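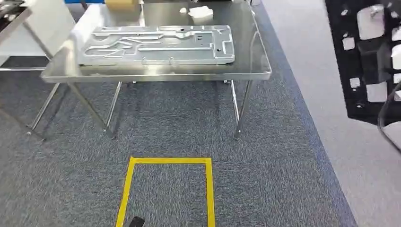

Channeled metal plate on a steel table, with a floor area marked in yellow tape.

The Zikuvley is a home-built robot with jointed, human-like hands, put together over a number of years by members of the Mekberg shared workshop. It is best known among hobby builders for its hands, which were designed to hold large and awkward things from underneath, and for the patient, rather sprawling set of build notes that the members have kept up from the beginning. Those notes now run to 244 pages, and a good many of them (some would say the best of them) deal with nothing but fingers.

History

The project began one October, when a few members who had been repairing sewing machines and bicycles at Mekberg decided they would like to build something from the ground up. The first attempt, called the Nistor, was a single arm bolted to a bench. It had a simple two-jaw grip and could lift a paint can, but it tended to drop anything wider than its jaws, and most of its parts were later used again in other projects around the workshop.

Work on a jointed hand followed soon after. The members went through several versions in wood and printed plastic before settling on the present layout, known as the Stasen hand after the street where the workshop then had its rooms. The money spent on parts up to that point came to $2,175, carefully written down in the back of the notes, right down to the screws.

Hand design

The Stasen hand has four fingers and a thumb. Each finger is a chain of boxy segments joined by hinges, with the linkages left in the open so that a builder can get at them with ordinary tools. The members talked for a long while about adding a soft outer glove, and the notes include a lovely set of sewing patterns for one, but the bare version was kept because it was so much easier to adjust on a workshop evening.

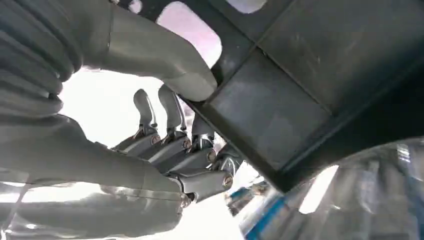
The hand under a dark plastic part, fingertips up.

A complete hand is built from 134 separate pieces, not counting fasteners. Newcomers to the workshop usually start with a single finger, which makes a very pleasant first project and can be finished in a weekend or two if the hinges are cut cleanly. The bend of each joint is set by the length of its linkage, and builders are advised to make one finger, try it by hand, and only then cut the parts for the rest.

Gripping from below

Much of the later work has gone into what the notes call the "under-hold," in which the fingers reach beneath an object and hook upward around its lower edge. Large panels and long bars are hard to pinch from the side, and the under-hold lets the hand make use of any lip, slot or rim that happens to be there. The fingers are brought up side by side and closed a little at a time, beginning with a light touch.

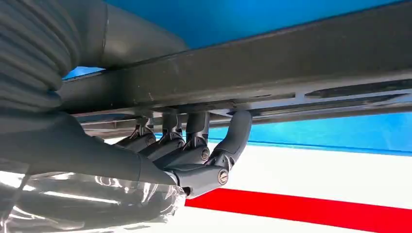
Four fingers hooked up toward a slotted rail beneath a long, dark bar.

Practice pieces are kept at the workshop for this purpose, and members are forever bringing in new ones from home. A good practice piece has a firm edge and enough room behind it for a fingertip. Thin sheet metal is considered difficult, and the notes suggest leaving it until the builder has become comfortable with heavier plastic parts.

Building at home

Several members have built hands at home from the shared drawings, and the workshop is glad to look over a half-finished one if it is brought in. The drawings call for a bench drill, a small vise and a set of files, all of which can be found in plenty of garages. The full set covers 240 steps, beginning with the palm and ending with the wrist sleeve, and the palm chapter was last revised on May 21, 2024.

See also

Nistor (robot arm)
Mekberg shared workshop
Linkage (mechanical)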